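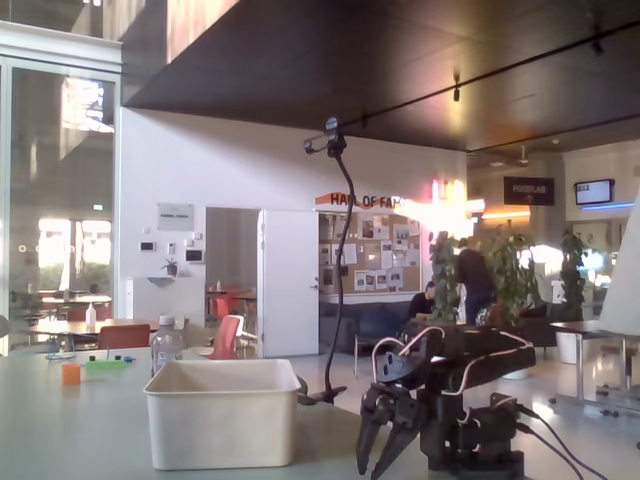 White open bin on a table, with a few small coloured pieces beside it.

Fillo Open Storage Bin, white
Reading time: 2 minutes

The Fillo is a simple open bin for small things: craft supplies, toy bricks, sewing items, letters which wait for an answer. It has no lid. We tried a lid in the first version, and customers wrote to us that they put it in a cupboard and forgot it.

The material is polypropylene, and the colour goes through the whole wall, so a scratch does not show another colour under it. You can wash the bin by hand with warm water and normal dish soap. Please do not use the rough side of the sponge, it makes the surface dull.

The sides go a little inwards to the bottom. For this reason empty bins can be put one inside the other, and five of them need only slightly more height than one. If they become stuck after a long time, turn the upper bin gently and do not pull it by the rim.
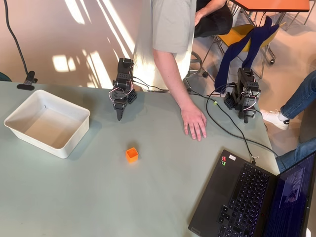
Paper labels stay well on the short side if the surface is free of grease. We recommend the removable kind. The strong ones leave glue, and the glue collects dust. Nobuhle Mahlangu from our packing room writes with a soft pencil directly on the plastic, and it comes off with an eraser.

Details for ordering
Article number: 1469
Sold as: single piece, or carton of 20
Fits on: Balimside shelf, standard depth
Not suitable for: oven, microwave, direct contact with food

The older grey model has the number 2223 and is no longer produced. Its rim is wider, so it does not nest together with the present one. If you have grey bins at home and want to add more, write to Tihomir Radulović before you order. He still has a small rest of them in the Piltwood store, but they are not listed in the shop.

Cartons are sent within five working days. Single pieces can take longer in July, when the store works with fewer people.

Contact: Fillo customer desk, Piltwood store | © Fillo | Back to top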